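Tinbridge Labs Adopt Common Rules for Simulated Robot Trials

Four robotics groups in Tinbridge have agreed on a shared set of rules for reporting tests that are run in simulation. The rules take effect in August and cover tabletop tasks, such as picking up small items and placing them in a bowl or box.

The document is 27 pages long and was drafted over the winter by staff from Dreveck, Skiltia and two university labs. It applies to any result the groups publish or hand to a customer. Work done only for internal debugging is exempt.

Under the rules, each task must be run at least 70 times before a success rate can be quoted. Object positions have to be changed between runs, and the list of starting positions must be kept with the results. A run that is stopped early by an operator counts as a failure unless the simulator itself crashed. Crashes are reported separately.

Groups must also name the simulator version, the arm model and the control rate. If any setting is changed partway through a test, the count starts over.

"We had two teams reporting on the same task and the numbers could not be compared," said Siiri Pärn, who edited the final text. "One of them was leaving out every run where the object started behind something else."

That point takes up a full section. Test setups must include large objects that block part of the view, and the camera position may not be moved to avoid them. Rooms must be furnished, with chairs, doors and other items in the background.

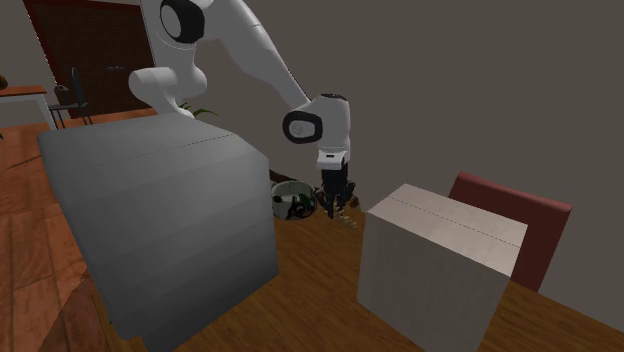
Results from simulation must be labeled as such in the first paragraph of any report and in the heading of every table. Claims about a physical robot need a separate test of at least 20 runs on real hardware, using the same task description. The two figures may not be averaged.

A trial version of the rules was used last year on 169 task setups. Reviewers sent back those with missing version numbers or no record of starting positions, and the reporting form was shortened as a result.

Pētersons, a parts supplier that buys test reports from two of the groups, said it will ask for the new format in its next round of contracts. The rules will be reviewed after one year. Comments can be sent to any of the four groups until then.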